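Socks, Floors and Other Losing Battles
by Valquíria Evangelista

I have been told by my sister-in-law that a person should own one mop, one broom and one vacuum, and that everything beyond this is a cry for help. I own two brooms. One is for the kitchen and one is for the porch, and if you have ever swept porch grit across a kitchen floor you will understand why they don't share a hook.

Start dry. Almost everybody goes for the bucket too early and ends up painting the floor with a thin gray soup. Sweep toward the middle of the room, pick up the pile, then sweep again from a different wall. The second pile will insult you.

For hair, skip the broom and use a damp rubber glove. Drag your palm along the baseboard and the hair rolls itself into something you could name. Rinse the glove outside, unless you enjoy explaining things to the plumber.

Scuff marks come off with a clean tennis ball. Cut a small X in it, push it onto the end of the broom handle and rub without bending over. My old Tirkach broom has worn the same ball since November and looks like it belongs in a parade.
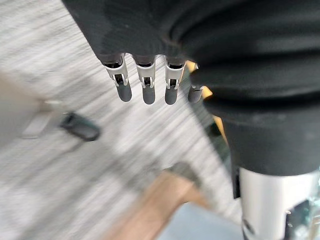 Household Pages, Vol. 2, No. 200

Now for the wet part. Warm water, a small squirt of dish soap, and stop there. My neighbor on Demgate Road pours until it foams, then wonders why her floor grabs her slippers. If yours is already sticky, go over it with plain water and a well-wrung mop. You may have to do it again. You will certainly complain.

Wring more than you think you need to. On wood, the mop should leave a shine that's gone before you've found your shoes. If you see puddles, dry them with an old bath towel under each foot and shuffle. It's undignified, and the dog will want to help.

Mop heads go in the wash without fabric softener, which coats the strings and makes them useless. Hang them up to dry with some air around them. A mop left standing in its bucket overnight smells like a pond by breakfast, and I speak as someone who once blamed the fish.

Reader Chung wrote in to ask about crayon on vinyl. A dab of plain toothpaste (the white kind) on a soft cloth, small circles, wipe clean. Try it behind the door first. Candle wax gets a bag of ice and a plastic scraper, in that order.

Next time: the oven, which I have been avoiding.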